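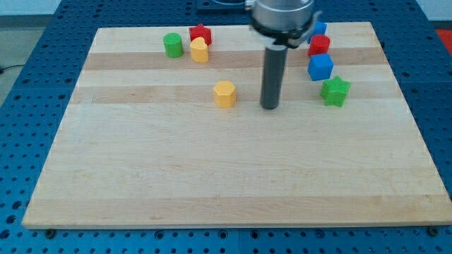

Board and blocks on the perforated table, with the rod fitted to the arm.

Robot Cell Technician (fixed term, 24 months)
Stollero, Nevuvside site
Posted 2023-12-19

Stollero runs a single-arm tabletop cell in which coloured blocks are pushed across a wooden board. The arm carries a plain rod as its tool. We need a technician to take over daily set-up, routine care and first-line repair. The post starts in March.

Duties
Bolt the board to the table and check that it sits level before each shift.
Fit the rod, check it for straightness and set the tip height above the board.
Re-teach the home position after any collision or tool change.
Inspect the collar, clamp and cable run every 500 hours, and log wear.
Replace rod tips at 700 hours, or sooner if the tip marks the wood.
Clean the board with a dry cloth. No solvents.
Keep the spares list up to date and order through Tsuji, our parts supplier.

Requirements
A mechanical or electrical trade qualification, or equivalent time on the job.
Practice with hand tools, feeler gauges and a dial indicator.
Able to read a wiring diagram and trace a fault to a connector - board-level repair is sent out.
Clear written English. The log is read by the next shift.

Programming experience is useful but not required. Training on the controller takes place at our Corkgate workshop during the first month, travel paid.

Hours are 140 per month on a two-shift rota. Occasional call-outs are paid separately.

To apply, send a CV and one page on a machine fault you have traced and put right - state the symptom, the checks made and the cause. Mark it "Cell Technician, Nevuvside".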